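Can a Machine Do It Yet? Frequently Asked Questions
Grurnholm Home and Shop Automation Notes
Maintained by Raquel Caldeira

Which household chores can a machine do without help?

Vacuuming and mopping of flat floors, mowing of fenced lawns, and washing of dishes once a person has loaded them. Each of these has a dedicated machine built around one task. General-purpose arms that move from the sink to the laundry to the toy shelf exist in labs and in paid pilots. We do not list any of them as ready for unattended home use.

What do you mean by "ready"?

A chore is marked ready when a machine completes it 36 times in a row in a room it was not set up in, with no person touching the machine or the objects. A chore is marked assisted if a person steps in no more than 3 times over the same run. Everything else is marked open.

Can a robot fold laundry?

Assisted, for towels and T-shirts that arrive one at a time. Open for mixed baskets. Separating one garment from a pile takes more time than the folding, and inside-out sleeves are still a common cause of a stopped run. Fitted sheets have not been attempted under our rules.

Can a robot load a dishwasher?

Open. Plates and mugs of known size are manageable. Thin glasses, nested bowls and loose cutlery are not. Wet surfaces change the grip force needed, and most arms we have tested carry no sensor that would tell them so.

What about shop-floor chores?

Results are better because the shop can be arranged around the machine. Screw driving, palletizing and machine tending are ready where parts arrive in a fixture. Bin picking of a single part type is ready in good light. Kitting from mixed bins is assisted. Sweeping under a bench is open, as is cable routing.

Our Tilten cell has handled 2,000 machined blanks from a tray. It was then given the same blanks in a tote with the packing paper left in, and the run was stopped on the first layer.

Does a better gripper fix this?

Sometimes. The Enono two-finger gripper handles boxed goods well and flat goods poorly. Swapping to suction reverses that. Tool changers help, but each change adds time and another connection to maintain. For many tidying jobs no grasp is needed at all, and pushing an object across a surface is faster than lifting it.

Do machines understand spoken instructions?

Short ones, yes. "Put the cups on the shelf" works if the cups and the shelf are in view. Instructions that depend on relations between objects, such as "next to the other one," fail more often. The Amato test set has 16 of these, and we score each one separately.

How often is this page updated?

Every February, and when a chore changes category.

Why do you test with blocks before real clutter? 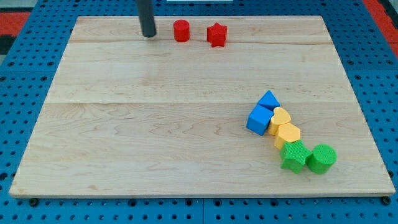
Sorting and tidying depend on small, exact moves near things that should stay where they are, and blocks let us measure that without broken dishes. The tool is a plain rod, so every move is a push. A request such as "bring the red star over to the green one" means crossing the board and stopping short of the line where the blue, yellow and green pieces already touch. Scoring covers the final position of the moved block and any shift in the others. A heart and a hexagon also respond differently to an off-center push, and a controller tuned on cubes alone has to be retested on both. We rate block pushing as assisted. Clearing a real countertop remains open.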